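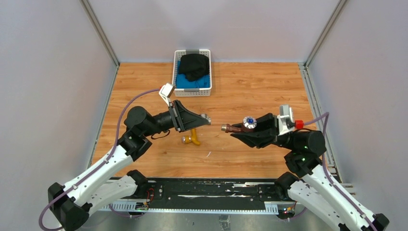

Laundry Room and Linen Storage Inspection, Kamel Guest House
Date of inspection: 2023-05-08
Inspected by: Charmaine Buthelezi
Accompanied by: Lungile Matlala (housekeeping)
Previous inspection: October, by Elmarie Le Roux
Area covered: ground floor laundry, linen store, drying room, rear passage

Ratings: OK = acceptable. MINOR = fix at next opportunity. ACTION = fix by the date agreed with the manager. N/A = does not apply.

1. Access and exits

1.1 Door to rear passage opens fully. OK
1.2 Exit route clear of carts and bags. MINOR
Comment: Two linen carts parked on the passage side of the door. Lungile moved them while I was there. The same comment appears on the October sheet. Carts should go back to the bay next to the linen store at the end of each shift.
1.3 Exit sign lit. OK
1.4 Emergency light tested. ACTION
Comment: Light over the drying room door did not come on when the test switch was held. Battery probably at end of life. The other two are fine.

2. Floors

2.1 Floor dry at time of inspection. OK
2.2 Floor surface sound, no lifting edges. MINOR
Comment: Vinyl seam in front of the sink is opening again. It was glued after the last inspection and has held for most of its length. The last part near the drain needs to be redone, and the old glue should be scraped out first.
2.3 Floor drain clear. OK
2.4 Wet floor signs available. OK

3. Washing machines

3.1 Hoses checked for cracks and bulges. MINOR
Comment: Hot water hose on the left Pullier machine has surface cracking close to the wall fitting. Not leaking. Replace both hoses on that machine together.
3.2 Machines level and secure. OK
3.3 Door locks hold during cycle. OK
3.4 Shutoff valves turn freely. ACTION
Comment: Cold valve behind the right machine is stiff and I could not close it by hand. If a hose fails on that side, the only shutoff is the main in the boiler room, and the evening staff do not have a key to that room. Either free the valve or replace it. Until then, leave a boiler room key at the front desk.
3.5 Detergent drawers clean. OK

4. Dryers

4.1 Lint screens cleaned after each load. OK
Comment: Log sheet on the wall is filled in for every shift this month. Good improvement.
4.2 Exhaust duct cleaned within the past year. ACTION
Comment: No record found. The manager, Nokuthula Mthembu, thinks it was done when the Lodetti dryer was installed, but the invoice only covers delivery and hookup. Treat it as not done. Book a cleaning for the full run to the outside wall.
4.3 Outside vent flap opens and closes. MINOR
Comment: Flap is sticking half open. Lint on the hinge.
4.4 Nothing stored behind or on top of dryers. MINOR
Comment: Folded towels on top of the Lodetti. Removed.
4.5 Loads taken out promptly and not left warm in a pile. OK
Comment: Asked two staff members separately and both described the cool-down cycle correctly. Kitchen cloths are washed twice before drying, as agreed last year.

5. Chemicals

5.1 All containers labeled. ACTION
Comment: One spray bottle on the sink shelf had no label. Contents unknown, so it was set aside for disposal. Decanting is allowed only into bottles with a printed label.
5.2 Bleach stored away from acid descaler. OK
5.3 Safety data sheets available. MINOR
Comment: Binder is in place. The sheet for the Flellari stain remover is missing. The supplier will send one by email if asked.
5.4 Gloves and eye protection available. OK
Comment: Only size large gloves left. Order mediums.
5.5 Eyewash bottle in date. OK

6. Electrical

6.1 No extension cords in permanent use. MINOR
Comment: Iron is running off an extension cord from the passage outlet. There is a free outlet by the folding table. Move the ironing board.
6.2 GFCI outlets tested. OK
6.3 Cords and plugs undamaged. OK
6.4 Panel clear, no storage in front. OK

7. Linen storage and handling

7.1 Shelving fixed to wall. OK
7.2 Heavy items stored between knee and shoulder height. MINOR
Comment: Winter comforters are on the top shelf again. Swap with the pillowcases. The step stool is sound, but staff should not be lifting comforters down from it.
7.3 Clean and soiled linen kept apart. OK
7.4 Baskets and bins undamaged. OK
Comment: One basket with a split handle was thrown out last month and has been replaced.
7.5 Small items sorted by color before washing. N/A
Comment: Left over from the old form. It is a housekeeping matter and can come off the next version.

8. Fire equipment

8.1 Extinguisher in place and tagged. OK
Comment: Unit 319, tag current.
8.2 Smoke detector tested. OK
8.3 Staff know the alarm procedure. OK

9. Items from October still open

9.1 Carts in passage. Still open, see 1.2.
9.2 Vinyl seam. Partly done, see 2.2.
9.3 Handrail on rear step. Closed. New rail fitted, solid when pulled.
9.4 First aid kit restock. Closed.

Work orders raised: 817 covers the emergency light and the right-side valve. The plumber has quoted 600 for the valve and both hoses, parts included. Duct cleaning is to be quoted separately.

Copy to: Nokuthula Mthembu, Lilla Tóth (insurance file)

Manager's note: Boiler room key is now at the front desk in the top drawer, red tag. Please sign it out. N.M.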